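Readers wanted for the Josturham breakfast letters

18/09/2025

I need people who like old handwriting and don't mind reading about food before lunch. For the past year I've been putting together a little book on how families in Josturham ate their first meal of the day, starting with a household diary from 1796, and I've finally run out of eyes. There are almost 100 letters still waiting to be typed up!

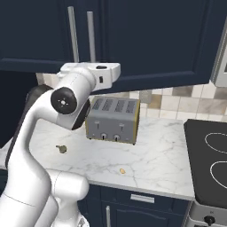
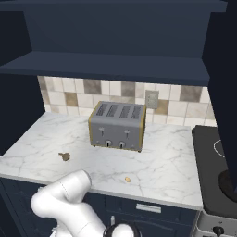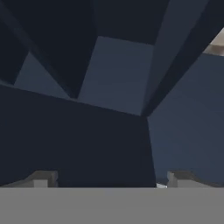
Do I need any experience with old documents? None at all - if you can read your grandmother's recipe cards you'll be fine, and I'll send you a cheat sheet with the odd letter shapes.

I'm looking for 12 readers. Each of you gets a packet of eight letters as scans, and you type what you see, bad spelling and all (please don't fix the spelling, I love the spelling). Most of them are short. A few go on for pages about the price of butter, and one writer from the Dudás bakery had a real grudge against oatmeal, so whoever gets that packet is in for a treat.

You can work from home at whatever hour suits you. I'd like everything back by the end of next August, but if you finish early I'll happily send more. I can't pay by the hour, I'm afraid. Pradent, the small press doing the book, will print your name in the front and mail you two copies, and I'll cover postage if you'd prefer paper to a screen.

To sign up, write to me care of Pradent and put "breakfast letters" on the envelope or in the subject line. Tell me a bit about yourself and whether you read any German, as the Zusier family packet switches back and forth mid-sentence. Also let me know what you had for breakfast - I'm collecting those too.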